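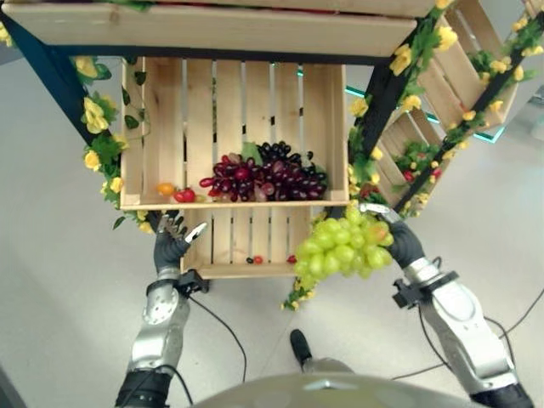

Corina Oprea had been selling fruit that nobody could eat for eleven days when the old woman came in. The shop was called Skála, and it stood on the wrong side of Bronbridge, where the buses turn back. In truth it sold wooden crates and the shelves to hold them, to people who wanted to open a real fruit shop. The artificial grapes, red ones beside ones that were almost black, lay in the middle crate under the yellow flowers only to help such people imagine. Corina dusted them every morning with a paintbrush.

"How much for the grapes?" the old woman asked.

"They are not for eating," said Corina.

"I have eyes. How much?"

Her name was Štefánia Kolář, and she had kept a vineyard above Vakport until her knees became bad. More than 3000 vines, she said, and she said it like another person tells you the age of a grandchild. Her son had sold the land in August. Now she had a kitchen with one window and a bowl on the table, and she did not like what the supermarket put in it.

"Real ones would remind me," she said. "These will only keep me company."

Corina did not know the price. She telephoned Boris Jelínek, the owner, who was in Plorkthorpe and did not want to be disturbed. He said that the display was the display. Then he said that the green ones were perhaps possible – he had never liked the green ones.
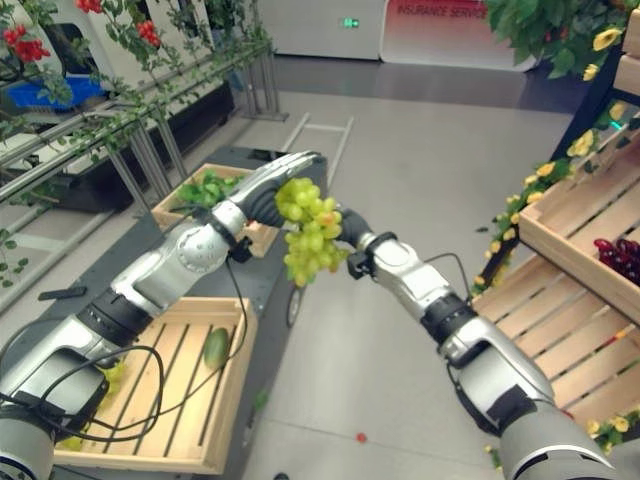
The green grapes, held by the stem.

Štefánia turned the bunch slowly and found the one grape with a little red in it. She looked at it for a long time.

"This one had the sun," she said.

Corina wrapped the bunch in newspaper. She wrote two in the sales book, and then, in the column for goods, she wrote crate, small, so that Boris would have nothing to ask. When the bus came, Štefánia was already at the stop with the parcel on her knees, and she was holding it a little open at the top.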